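Setcombe Hill Climb

The Setcombe Hill Climb is a motorsport event for motorcycles and sidecars, run every March on a closed public road above the village of Setcombe. Riders go one at a time against the clock. Shortest time wins. Its one of the older climbs still on a real road and not a purpose built track.

Course

Start line is by the Watico bridge. From there 11 corners to the top, most of them right-handers, with a hairpin called Krishnan's about two thirds of the way up. Surface is patchy tarmac, resurfaced in sections, and the change of grip at the old quarry gate catches people out most years. No run-off on the left side past the quarry. Straw bales there, later swapped for air fence.

The road closes at dawn on Friday for practice. Timed runs follow over the weekend.

Format

Each rider gets two practice runs and three timed ones. Best single run counts, times are not added together. Ties go to the second best run. Classes are by engine size, plus sidecars, plus a class for pre-war machines, which run first while the road is quiet.

Entry is capped at 113. The cap used to be 100 and was raised when the sidecars came back. Riders need a current race license, and first timers have to walk the course with a marshal before practice.

History

The climb began as a bet between two delivery riders, or thats the usual story. Early runs were timed with a pocket watch and a flag. There was a gap of several years when the bridge was closed for repairs, and a shorter one over a dispute about noise. Electronic timing came in after a season where three results were protested.

Slamet Sembiring holds the most overall wins with 5, four of them in a row, all on a single-cylinder Sorkley he prepared himself. Yoga Mangundap ended the streak on a twin with longer gearing, and the two traded the course record back and forth after that. Mangundap's came on a cold morning run, which surprised people, as afternoon times are normally quicker. 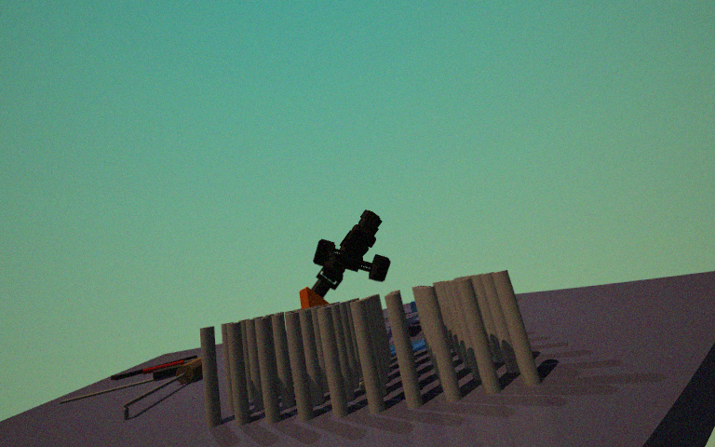

Sidecars were dropped from the program after a crash at Krishnan's, no serious injuries, and stayed off until the inside bank was cut back. They are now the best attended class. Passengers recieve their own trophy, unusual for a climb this size.

Spectators

Viewing is from the uphill side only. The bank over the hairpin fills early. Crossing the road is allowed between classes, when the marshals open the rope, not otherwise. Parking is in the fields below the bridge and gets muddy.

Shares: 11

3 comments

hillrat
Walked up to the hairpin once with two kids and a cooler, never again. Great spot though. Park low and go early!!

Dana P
The Sorkley was a single yes but not for all five wins, I'm sure he had a borrowed twin for the last one. Can someone check

oldbanger
Dana you're thinking of the sprint at the airfield. Different event. He was on the single at Setcombe every time I saw him.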